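Keeping the Skerkham cell in working order

The robot cell at the Skerkham training center is maintained by one technician, who spoke with us about the routine that has been in place since August. The cell holds a single Franka Emika arm, and every task is run in simulation before it is released to the floor.

"The joint check comes first," the technician said. "I move each joint slowly through its range and listen. If the log shows a torque warning, the arm stays off until I have read the entry."

Gripper fingers are inspected after 494 cycles and replaced at 2,000. The replacement takes 52 minutes, including homing the fingers again. Spare sets are supplied by Plakport and kept in a locked cabinet beside the controller.

Asked what causes the most trouble, the technician named the simulated model. "When the fingers change, the model has to change with them -- length, mass, all of it. We missed that once, and the clearances were wrong for a week."
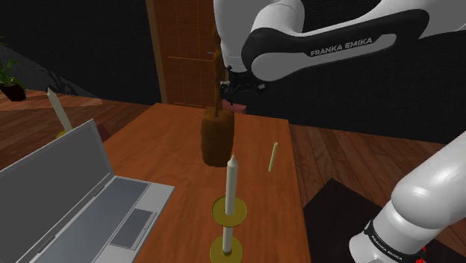
"Tall, thin objects are where I look hardest at clearance," the technician continued. "I want the held part to pass over them at low speed first, and I step through the path by hand."

The center will apply the same schedule to its second cell, at Fallutau, when that arm is commissioned.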